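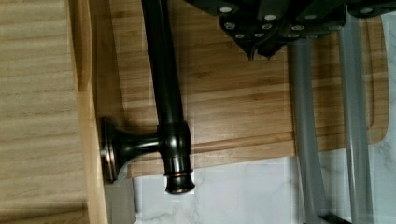

**Which fingers should I put on first, the stiff ones or the soft ones?**

Start with the soft ones. They forgive a bad approach angle, and you'll have plenty of those while you're still getting the arm dialed in.

## Swapping and comparing fingers on the Sustus gripper

I've been through this swap more times than I'd like (my notes go back to 4/24/18), so these steps are in the order that gives me the least grief. You'll need the hex key from the Grarkano kit and a clean towel to catch screws.

1. Park the arm in its service pose and hit the stop button. Then power down the gripper at the controller.
2. Back out the 2 screws at the base of each finger. Hold the finger while you do it!
3. Slide the new finger up until it seats against the plate. If it rocks at all, pull it off and wipe the slot.
4. Snug the screws by hand first, both fingers, then go back and tighten.
5. Power up and run the homing routine with nothing between the fingers.
6. On the controller, open **Grip > Finger Set** and choose the set you just installed. I forget this one constantly, and the gripper closes to the wrong width every time I do.

> **Caution:** Keep your hands clear during homing. The fingers open all the way before they close, and they do it faster than you'd expect.

### Trying them out

Glossy metal hardware makes a great test piece: smooth, round in places, and awkward to hold level. Lay it down flat and grab it by the straight part first, then by the fat end.

1. Set grip force to 54 on the slider and jog down slowly.
2. Close, lift a little, wait, and put it back down.
3. Do it again with the other finger set, same force, same spot.
4. Write down any slip or twist before you change anything else.

**Note:** Shiny finishes can throw bright glare into the wrist camera. I drop the exposure to 620 and move the lamp off to the side (the Vukčević lamp arm is nice for this, but any clamp lamp works).

If a piece keeps rolling out of the grip, check that both fingertips are at the same height before you touch the force setting. Replacement screws are in the bag marked Jilulcombe, under the foam.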